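I went to the Zorkinbridge home storage fair in October expecting to be sold shelves, and I was sold shelves. So no complaint there. What I had hoped for, after two years of reading how "organized living" will give me back my evenings, was some proof. I came home with a tote bag, a sore neck and a price list.

The fair fills one hall of the old exhibition center. The ticket desk opened at 10 a.m. and the line moved well. Inside, a banner promised 500 ideas for a calmer home. I'd put the real figure closer to a dozen, repeated at different prices. Most of them were a box. Some were a box that fits inside another box.

Sipos has the big corner stand by the entrance, as it seems to every year. Their pitch is that you own the right amount of stuff and simply lack the right drawers. I asked the man at the counter whether anyone ever leaves with advice to buy nothing. He said they do offer a free planning session. I took the free planning session. It lasted 11 minutes and ended with a quote for $2,636, delivery not included, for a bedroom that currently holds one closet and a chair I put clothes on.

To be fair to Sipos, the drawers run well. You can push one closed with a knuckle and it doesn't bounce back. The display units are also bolted to a wall I don't have, on a floor that is level, and my house was built by people who didn't own a level.

The folding sessions are the part I'd come for. I've never understood why cloth that fits on a shelf on Sunday won't fit on it by the middle of the week, and I suspect the answer is that I'm lazy, but the program claimed there was a method. 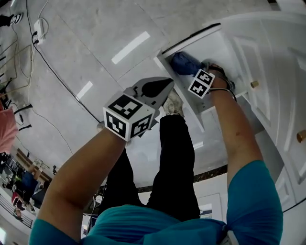
The method is that you fold things into thirds, then into thirds again, and stand them on edge like files. Fine. It does look good, and you can see each piece without lifting the one on top. I timed myself at home on a load of T-shirts and it took twice as long as my usual way, which is to fold them once and press down. Whether that's worth it depends on how often you stand in front of your shelf unable to find a T-shirt. I know where mine are. They're on the chair.

There was also a claim, on a printed card, that upright folding "doubles your usable space." Doubles it compared to what? I asked and was told compared to regular stacking. I asked who had measured it and was handed a second card, the same as the first.

Lunch was a cheese roll and a coffee. The roll was decent. There were not enough places to sit, so people ate off the display furniture until they were moved along, which struck me as the most realistic test any of it got all day.

The afternoon belonged to the smaller exhibitors along the back wall, and I'll admit I liked this half better. Ruvitora makes plain baskets and cloth bins and doesn't pretend they will change your life. The label tells you the size, the washing instructions and how much weight the handles will take. I wish that weren't unusual. I bought two of the small ones and one has already gone to hold dog leashes by the back door, a job it does as well as the bucket it replaced.

Plandex, three stands down, sells a planning app that tells you what is on each of your shelves, provided you type in what is on each of your shelves. A subscription is $54 a year. The woman running the demo had a very tidy pretend pantry loaded in, with every can entered by hand and dated. I wanted to know what happens when someone in the house eats the soup and doesn't tell the app. "You'd update it," she said. I thought about the other people in my house and thanked her for her time.
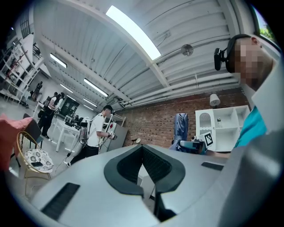 Reading time: 4 minutes

What bothers me about the whole business is how little of it deals with getting rid of things. I walked every aisle and found one table on donating and repair, beside the restrooms, with a stack of leaflets and an empty chair behind it. The leaflet was useful. It listed where to take old towels (animal shelters, but call first) and explained that most thrift stores don't want pillows. I learned more from that single page than from the talk on "zones," where I was told to keep my shoes near the door.

Practical notes if you're thinking of going. Parking is free after 3 p.m. and the stands are half empty by then, so you can open and shut things in peace. Prices were no better than in the stores as far as I could tell, apart from the Ruvitora bins. Bring your own measurements, written down, including the depth of the shelf. I watched a couple argue over whether a closet was deeper than his arm, and they ordered the unit anyway.

Would I go again? Maybe for the leaflet.

14 comments | 37 shares

Contact | Copyright, all rights reserved | Back to top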